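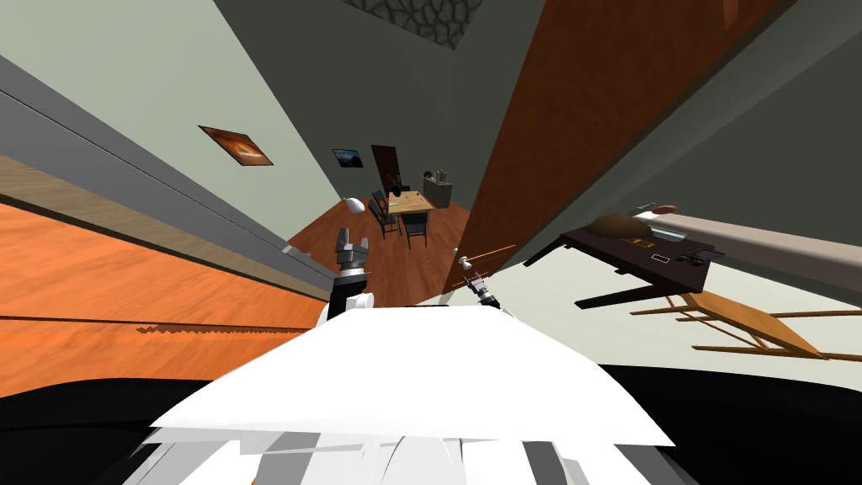 Could we please settle which settings file is the live one before anyone touches the joints again, came the voice over the phone, and so the meeting was under way a little before it was opened.

**Heltier simulated unit: upkeep meeting**
Gruredbridge office, small room, 11 December 2018

Present: the simulation side, the hardware side, one person from Whitlock by phone. Apologies: the projector.

**1. Minutes of the last meeting**

Agreed, with one correction. The September minutes said the left wrist had been "fixed." Hardware asked that this be changed to "altered." Carried without a vote.

**2. Which settings file is live**

There are two. One is named "final" and the other is named "final, use this." The unit in the Wudum house has been loading the first one on startup and the second one whenever someone restarts the arms by hand, so the left gripper has had two opinions about its own weight depending on who was at the keyboard.

Whitlock said their copy agreed with neither. After a pause it was established that Whitlock's copy was the one from before the wrist was altered, and that it had been a perfectly good file.

Decided: one file, called "settings." The older ones go in a folder that the startup script can't see. The suggestion that the folder be called "old final" was minuted at the request of the person who made it and then declined.

**3. Gripper setup (ticket 388)**

Ticket 388 is still open. It has now been open long enough to have its own agenda item, and the chair wished it to know that this was not a compliment.

The complaint is that held parts creep between the fingers. Simulation's position is that the finger pads were given a friction value copied from the floor. Hardware's position is that simulation would say that. Both sides looked at the file together and the number was indeed the floor's number, comment line and all.

The following was agreed for the setup sheet:

- Finger pads get their own friction entry. Floor keeps its own.
- Closing force goes to 69 percent of the limit on both grippers. It was 100 on the left and "default" on the right.
- Zero both grippers fully open before loading any part. Closed zero is what got us the September trouble.
- Contact shapes on the fingers are to be redrawn to match the visible fingers. At present they stick out past the tips, and parts get touched before they get touched.

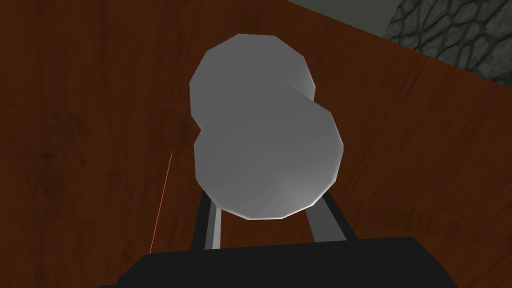

The same goes for the parts library. Several items still carry a collision shape that was made in a hurry and meant to be replaced, and a coarse outline gives the fingers corners to catch on. Simulation would like every part that goes into a grasp check to have its shape gone over first. Hardware asked how long that would take. Simulation said it depended. Hardware asked on what, and the answer ran to the end of the item.

Action: simulation to redo the shapes for the parts used in ticket 388 only, and to leave the rest of the library alone until asked.

**4. Step rate**

Physics is running at 1000 steps a second. Whitlock would like 2000, having found on their own bench that the arms shake less when both are reaching. It was pointed out that the Gruredbridge machine already sounds like a hair dryer at the present rate and shares a wall with the room where people take calls.

A compromise was proposed: run the higher rate for grasp checks, and leave driving and door work where they are. Whitlock said this was what they had meant. The chair said it wasn't what they had written. Whitlock said they would look at what they had written.

Decided as proposed. The rate is to be written at the top of every log. A log with no rate in it goes back to its author.

**5. Joint drift on the right arm**

The right elbow settles a hair lower each time the unit is reloaded without a full reset. A short reload keeps the last joint positions and then adds the rest offset again on top, so ten reloads in a morning leaves the arm looking discouraged.

The cure is a full reset. Everyone present already knew this. Everyone present also uses the short reload, it being quicker.

Hardware offered to have the offset applied once and flagged. Accepted with more warmth than is usual at this meeting. Until that change is in, full reset at the start of each session, please, and again after lunch.

**6. Doorway clearance**

With the arms in their carrying pose the unit is wide for a house. The base gets through where the base should, but the planner goes by the base outline and forgets it has elbows. The Wudum layout is being kept as it is for this check, doors included; the proposal to widen the opening in the model was described by Whitlock as "cheating, but tidy."
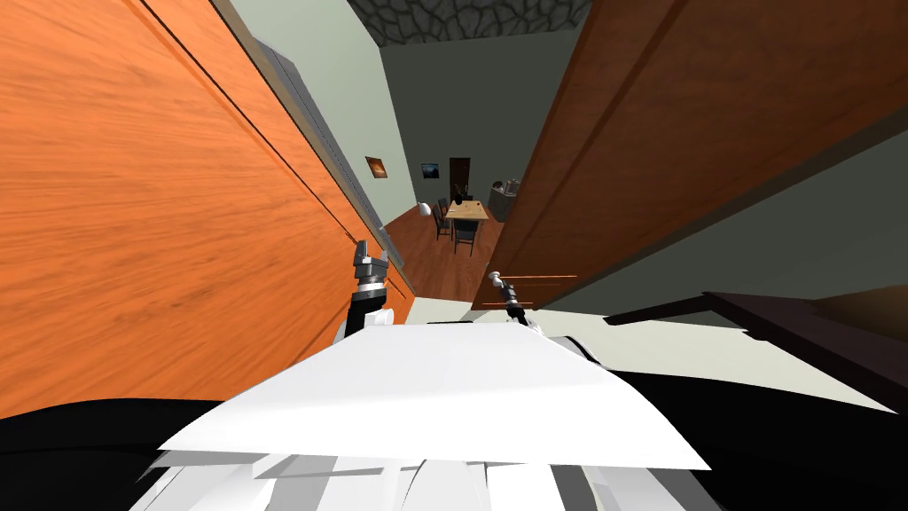 *Item 6, Wudum layout: both grippers at the threshold, brown door to the right.*

Discussion went on for some time. Points worth keeping:

The carrying pose should be narrower. Hardware has one that brings both wrists in over the body, and will send it once it has been tried with something in the grippers. The last narrow pose was lovely until it held a part, at which point the two arms wanted the same space.

The planner outline is to include the arms in whatever pose they are really in. Simulation says this is a small change. The secretary has recorded the phrase "small change" in the minutes of every meeting since the unit was set up, and records it again.

If the unit stops in a doorway, don't drag it clear with the mouse. Stop the run, save the log, then reset. Dragged runs leave nothing in the log to look at, and the arms come out of it with speeds that would be illegal in most towns.

**7. Any other business**

The startup checklist taped to the monitor refers to a button that was removed. It's been there so long that new people look for the button. To be retyped with the decisions from items 2, 3 and 5, and taped over the old one.

Whitlock asked whether the arms could be renamed from "arm_a" and "arm_b" to left and right. Agreed at once. It was then found that arm_a is the right one in the controller and the left one in the logs. Moved to the next agenda.

**Actions**

| What | Who |
|---|---|
| Merge the settings into a single file, hide the others | Simulation |
| Pad friction, finger contact shapes, part shapes for 388 | Simulation |
| Single rest offset, narrow carrying pose | Hardware |
| Put the step rate request in writing, as meant | Whitlock |
| New checklist, fresh tape | Secretary |

Next meeting when 388 closes or in the new year. The chair's money is on the new year.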